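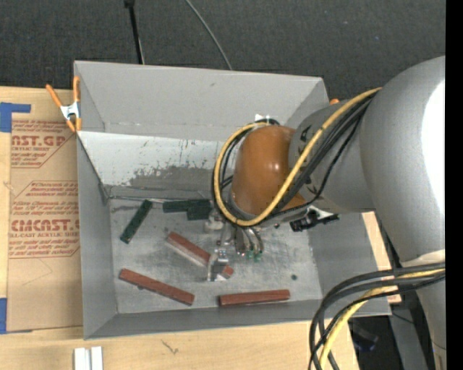
Gray bin on the light table, three of the red blocks on its floor.

Monday, before lunch

Spent most of the morning on the bin and hardly any of it on the blocks, so forgive me, Joanne, your list will have to wait until after coffee.

The paint on the sloping panel under the back wall is in a sorry state. It's chipped and scratched all over, and lower down there is that dark worn patch with the ragged top edge, which I have become oddly fond of. Dalva would like to sand the whole panel and repaint it in the pale gray we have left over from the Hebden shelves. I'd sooner leave it alone until the Trilach job is finished, as I don't want fresh paint rubbing off on the blocks (we had that once with the Zastora trays, and what a week that was!). Roland agrees with me, or at least he didn't argue.

The floor is scuffed and streaky too, but it's metal and can take it. There's a small dark round spot toward the right side. I've been meaning to find out what it is and keep forgetting. Keith, if you know, please write it in here.

As for the blocks, they're the reddish-brown ones and the dark green ones. Block 239 goes back to Vega for measuring once she has a free bench. The low front wall is still very handy for reaching in, and I'd ask for the same height if we ever order another bin from Flesitz.

To do: ask Dalva how much paint is left in the can. Wipe down the tabletop.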